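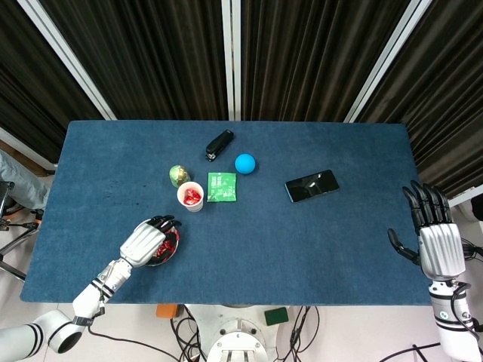
Yuzuki Sugiyama
Bench lead, Momton workshop

June, 3:40 p.m. Sorting table, entry 7.

Still not convinced by the blue cloth. The Brivita sheet calls it low-lint and I can see lint on it from where I'm sitting. It has gone mottled too. It does keep a ball from rolling off, I'll give it that, and the cyan one shows up well against the navy.

Red candies are now in two places, the dark dish and the paper cup. Jullus says the dish is for portions and the cup is the reserve. Fine, but both hold the same glossy red wrappers, so who is going to remember which is which next week? I asked for a label on the cup. Was told it would be "obvious." We'll see.

Other doubts, same table:

Foil egg, green and gold. Too close to the cup for my liking. If the question is whether shiny wrappers get mixed up, put it on the far side and try again.

Green packet. Lies flat, hard to get a fingertip under. MacRitchie claims the felt gives enough to pinch the edge. I want to see that done more than once before it goes in the write-up.

Stapler. Why is it in a candy sort at all? Keep it if someone can tell me which group it belongs to.

Cloth is order 3796 if anybody wants to argue with the supplier. Leaving the layout alone until I've had an answer about the label.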